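Flirex to Open Children's Bedding Store in Collado This August

Print this article | E-mail this article

Monday, April 22, 2019
By Zinhle Nkuna, Flirex Press Office 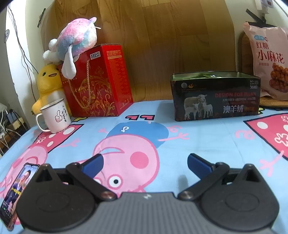

What will the new store sell? Flirex will carry sheets, pillowcases, blankets and quilt covers for children's beds, from first beds through full-size twins, along with a smaller choice of bedroom goods such as mugs, night lights and soft toys.

COLLADO – Flirex, the family-owned bedding retailer, announced today that it will open its second store in August, in the former Edska furniture building in Collado. The store will cover 2685 square feet on one level and will be the company's first location given over entirely to children's bedrooms.

The opening follows three years of steady growth in the children's department of the company's original store in Pravden. Cartoon-print sheets have been the best-selling line in that department since it was expanded, ahead of plain colors and stripes. Pink and light blue remain the colors customers ask for most often.

"Parents come in with a child who already knows which character has to be on the bed," said Zinhle Nkuna, head of communications at Flirex. "In Pravden we have had one short aisle for that conversation. Collado will have a whole floor, and families will be able to unfold a sheet and look at the full print before they buy it."

The Collado store will stock 200 printed designs at opening. Flat sheets, fitted sheets and pillowcases will be sold separately as well as in sets, a change requested by customers who wished to replace a single worn piece. Separate pieces will also be offered in Pravden beginning the same month.

A display area near the entrance will hold 36 made-up beds, arranged by mattress size. Customers may touch and compare the fabrics on each bed, and a card at the foot will list the fiber content, the washing instructions and the sizes in stock. Gift wrapping will be available at the main counter every day the store is open.

Flirex advises customers to measure the depth of the mattress as well as its length and width before choosing a fitted sheet. Printed sheets should be washed inside out in cool water and dried on a low setting. Store staff will provide a printed care sheet with each purchase.

The company will also accept clean, used children's bedding in any condition at the Collado store. Pieces that can be used again will be passed on to local families, and the remainder will be sent for textile recycling. A similar collection held in Pravden last year brought in roughly 1000 items.

Hiring for sales and stockroom positions will begin in early summer. Applications may be picked up at the customer service desk in Pravden. Employees at the existing store will be given first choice of transfer, and the Pravden store will keep its present hours and its full range of adult bedding.

The exact opening date and store hours will be announced once final inspection of the building is complete.

About Flirex

Flirex sells bedding, towels and bedroom goods for the home. The company's offices and warehouse are located in Pravden.

Press inquiries may be directed to Zinhle Nkuna at the Flirex Press Office.

Print this article | E-mail this article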